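Cell Practice Working Group – minutes
Tuesday 19th September, 9:30, upstairs meeting room, then downstairs at the cells for items 4 and 5

Present: Bastian Dreßler (chair), Priya, Tomek, Lorna, Wes, Anneke (notes)
Apologies: Hal
By phone for item 6 only: Kostex service desk

1. Last minutes
Agreed with one fix. Item 3 said the speed limit applied "at all times". Should read "at all times when a person is inside the yellow line". Anneke to correct the copy on the shared drive.

Outstanding actions: Tomek's label order went in, not arrived. Lorna's write-up of the reset procedure done and circulated, comments from Priya only. Wes still owes the spare e-stop list. Carried over again.

2. House rules, draft 4
Bastian went through the changes since draft 3. Main ones:

Rule 2 (who may start a cell) now says a named operator per shift, written on the board by the door. No name on the board, no start. Wes asked about lunch cover. Answer: swap the name, takes ten seconds.

Rule 5 (before reaching in) was three sentences, now one: stop the arms, look at the status light, say it out loud, then reach. Priya wants "say it out loud" kept even when working alone. Lorna thinks people will drop it inside a week. Kept for now, look again in March.

Rule 6 (tools left on the table) – no change.

Rule 8 (paired arms) is new. Both arms are treated as live if either one is. No reaching past a stopped arm to get at something near the moving one. Tomek said this is what most people do anyway, Bastian said most is the problem. Agreed without vote.

Rule 11 (speed). Draft says 200 mm per second in teaching mode, any cell. Tomek wanted a higher figure for Forgate because the reach is long and teaching drags. Not agreed. Stays at 200. If teaching is too slow, shorten the path.

Numbering jumps from 8 to 11, Anneke to sort out.

3. Near-miss reports
Four since last meeting. Short versions, full forms in the folder.

a) Fellia cell. Sleeve caught between finger and wrist while operator was pulling a shirt clear. Arm was stopped. No injury, sleeve torn. Operator had followed the old rule 5 correctly. Discussion: do we say anything about loose sleeves? Yes. Goes in as part of rule 4 with lanyards and hair.

b) Fellia again. Small hard item got picked up inside a bundle of cloth and dropped outside the table edge. Landed on floor, kicked, found next day. Low risk but same cause as the one in March.

c) Forgate. Cable tie end left sharp, scratched forearm. First aid, plaster. Tie ends to be cut flush, flush cutters to live at the cell and not in Wes's drawer.

d) Mets. Restarted with the guard switch taped. Long discussion, see item 7.

4. Table and load standard (downstairs)
Group moved down. Purpose was to go over what should be on a work table before a mixed-items session starts and what shouldnt, and to try the wording of the checklist against a table with things on it.

Priya read the draft line by line. Points raised:

Fabric and hard items together. Draft allowed it with no conditions. Lorna said keep it allowed, mixed tables are the whole point of the work, but hard items should start clear of cloth so the operator can see them. Agreed. New wording: "Hard items start on bare table, with a visible gap to any fabric."

Bulk clothing. One heap or several? Tomek prefers one at the back with the front left open. Wes said two is fine as long as neither is under a parked gripper. Bastian: the rule is about the gripper so write it about the gripper. Agreed: "No fabric under or touching a gripper at start."
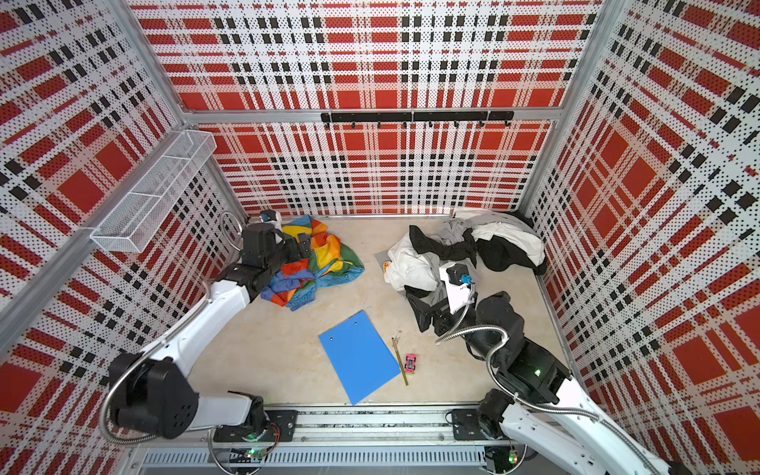 Pens and sticks. Anything long and thin rolls. Draft banned them outright, which would kill half the sorting tasks. Changed to: allowed, laid flat, not pointing off the table edge. Priya not happy with "pointing off", will try again.

Marks on the table. Pencil and pen marks get mistaken for position marks by new starters. Clean off at end of shift, position marks in tape only. Alcohol wipes not the green spray, green spray leaves a film.

Wheels. Toy vehicles and anything else on wheels to be set down last. Wes asked if they need chocks. No.

Clips and fasteners on folders, boards, bags. Metal bits face away from the nearest arm where possible. "Where possible" stays in, Lorna objected, noted.

Storage on the enclosure. Hooks and baskets are for storage between sessions only. Anything on a hook during motion has to be inside the checklist, otherwise take it off. Bastian would like hooks empty at start as the default. Agreed.

Checklist runs to 28 lines now. Everybody thinks that is too many. Priya to get it onto one side of paper, any size of font within reason.

5. Cables and conduit (downstairs)
Tomek led. Main concern is loops. A conduit loop has to be big enough for the full wrist turn but not so big it sweeps the table. Currently judged by eye, differently by each person.

Proposal: move the arm through its full range by hand with power off, mark where the loop gets to, adjust, then tie. Repeat after any work on the wrist or camera. Adopted, trial on Fellia first then the others.

Camera brackets. Screws to be checked weekly and initialed. Wes said the connectors work loose before the screws do. Add connectors to same line.

Exposed boards near the bases. Status lights need to be visible so a solid cover is no good. Clear cover suggested. Lorna worried about heat. Tomek to get a price and find out about the heat.

Wiring duct: lids on when arms are powered. Lids off only for work, then back on. Not to be used as a shelf.

6. Kostex service visit
Phone line poor. What we got: they can do two cells in one day, not three. Want 73 days between visits, which doesnt line up with anything we run. Bastian asked for a fixed quarterly slot, they will come back to us. Their engineer must sign our board like everybody else, they accepted that after some back and forth.

They asked again if they can work with the guard open at full speed "for diagnosis". No. Same limit as our own people. If they need full speed it's guard shut and everyone outside the line.

7. Mets, taped guard switch
Not a blame item, Bastian said so twice. Facts as known: switch was giving false trips over two shifts, someone taped it to get through the batch, next shift didnt see the tape and restarted as normal. Found by Priya at handover.

Lorna: the false trips were reported on day one, nobody picked up the report. Report went to the shared inbox. So the fault is as much with us.

Agreed:
– a guard fault stops the cell until fixed, no matter what batch is on
– guard faults by phone to Bastian or Tomek, inbox does not count as told
– handover includes a hand on every guard switch
– spare switches kept in stock, Wes to order

Wes pointed out that stopping Mets for a switch costs a full day if no spares. Hence the spares.

Whether to write to all staff: yes, short, from Bastian, this week.

8. Training
60 minutes for the refresher, down from half a day. Tomek and Lorna to run it between them. Paired-arm rule and the new rule 5 get done at the cell, not on slides. Anyone who misses it comes off the board until they've done it. Night shift needs its own session, time to be agreed with Hal when he's back.

Lorna asked if office staff who walk through need it. Not the full one. Yellow line and e-stop location only, done at induction.

9. AOB
Yellow line wearing off by the Forgate door. Wes has paint, will do it on a Saturday.

Labels: wording "ARM MAY MOVE" prefered over "CAUTION ROBOT". Tomek says order already gone in. See what turns up.

Priya asked for a second clipboard. Fine.

Actions
Anneke – correct last minutes, renumber rules, circulate draft 5
Priya – checklist on one side, reword the long-items line
Tomek – loop trial on Fellia, clear cover price and heat question
Wes – e-stop list (overdue), guard switch spares, flush cutters, line paint
Bastian – note to staff on guard faults, chase Kostex on quarterly slot
Lorna – refresher outline with Tomek, sleeves wording for rule 4

Next meeting in four weeks, same time, start downstairs.
Closed 11:50.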